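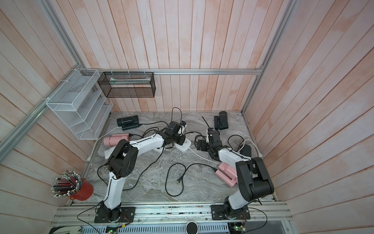
About Carnari

Carnari supplies and maintains hair dryers and other small corded appliances for salons, hotels and training schools. The company has worked out of a single workshop in Vollville for 27 years. It holds service contracts for almost 200 sites, most of them within a day's drive.

What we do

The core of the work is inspection and repair. A dryer arrives with a site tag and a short fault note. It is checked for cord damage, switch wear, blocked intake screens and motor noise, then run on each heat and speed setting. Units that pass go back with a dated label. Units that fail are repaired if the part is in stock and scrapped if the housing is cracked near the handle.

Most faults are in the cord. Wrapping a cord tightly around the body of a dryer bends the conductors at the same point every time, and the insulation gives out there first. We advise all sites to coil cords in a loose loop and to lay them beside the dryer – never around it. Plugs should be pulled by the plug body.

Storage and station layout

In addition to repair, Carnari advises on how styling stations are set up and cleared at the end of a shift. The standard layout is simple. Dryers stand on the same side of each station, nozzles facing the wall. The power strip is kept off wet surfaces and is switched off before anything is unplugged. Wire baskets and tiered mesh holders are preferred to drawers, as lint and dust fall through and a missing item shows at once. Cloths are folded and kept apart from the intake end of any dryer.

Color is used for sorting where a site asks for it. One color of dryer may be assigned to each room, which cuts down on units drifting between floors.

Locations

The Vollville workshop handles all repairs. Parts are held at a second site in Gouveia, open from 8 in the morning for counter pickup. Sites in Stullonden are served by a collection van every 2 weeks.

Training

A half-day course on appliance care and cord handling is offered in April and again in the fall. It covers visual inspection, cleaning of intake screens, cord coiling and record keeping. Places are booked through the workshop counter. Sites under contract attend at no charge.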